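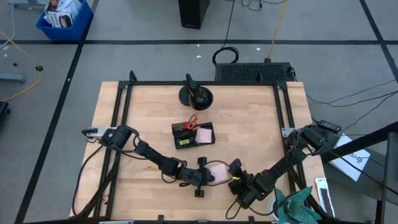

Rorngate, May

**Session 2 handout: Does a desk tray do anything?**

Last time we read the Feven pamphlet on "the disciplined desk", and several of you came away more persuaded than I was. It claims that a shallow tray with compartments will calm the mind, shorten the working day and stop people buying things they already own. It offers no evidence for the first two. The third might be true, and it is the only one I want to spend time on.

Keep the picture at the top of this handout by you as you read. It has most of what we need: a black desk organiser on a butcher-block table, scissors with red and grey handles resting over its upper edge, a light pink pad of sticky notes in the right compartment, and another pink pad out on the table in front.

### 1. What a compartment promises

A compartment is a claim about what belongs together. The maker has guessed at your belongings before meeting you. Pens are long, so there is a long slot. Clips are small, so there is a small one. If your things match the guess, the tray works from the first morning. If they don't, you start serving the tray: you buy pens to fill the slot.

Sticky notes are a fair test. A square pad suits a squarish compartment and lies flat, so it tends to get put away. Scissors are harder. Handles are wide, blades are long, and a shallow tray has little to offer either. Resting them over the edge is a perfectly good answer, and I would mark down any scheme that treats it as a failure. The pamphlet does treat it as one ("nothing shall overhang"). Ask yourself who is helped by that rule.

### 2. The two-pad problem

Huguette Turcotte raised this in the seminar and I said I would write it up.

Suppose you own two pads of the same general colour. One is in the tray and one is on the table. Is the desk untidy? Three positions came up:

- **Strict.** Everything with a home goes home. The pad on the table is out of place.
- **Working.** The pad on the table is the one in use, and the one in the tray is stock. Both are where they should be.
- **Liliana's.** The question can't be settled by looking, and we should stop pretending that it can.

I lean towards Liliana Negri here, with a reservation. A photograph of a desk tells you where things are. It says nothing of how long they have been there or whether anyone minds. Most published advice on tidying is illustrated with photographs, and readers are invited to judge from them. You should be suspicious of that, and of me when I do it.

My reservation is that the strict rule is at least easy to teach. Emiko Yagi has tried both with new office staff and found that "put it back" survives until lunch, whereas "put it back unless you're using it" turns into an argument by ten.

### 3. Small items with no obvious home

The lower left compartment of the tray holds a small yellow-green rectangular item with dark markings. I am not going to tell you what it is, and please don't guess in your written work. Give me instead a rule for where such a thing should go that does not depend on knowing.

The Oltia method says sort by use. The Zaugg method says sort by size — less grand, and in my view more honest, as it admits the tray is a set of holes. Neither has been tested in any way I would call a test. Kofi Aryee's notes on the two are in the course folder, and they are kinder than mine.

### 4. Cost

Khải Tạ asked whether a tray saves money. Feven's answer is a worked sum in which an office of 709 people recovers the price of its trays in lost stationery alone. Look at what the sum assumes: that every mislaid pad is replaced, and that no pad is ever mislaid once there is a tray. I don't believe either.

### For next time

Choose one surface you use daily. Leave it alone for a few days, then write up to 2000 words on what is on it and which objects have settled somewhere without being told to. Don't buy anything. Don't tidy before you start, however strong the urge. Bring a printed copy, and leave wide margins for comments.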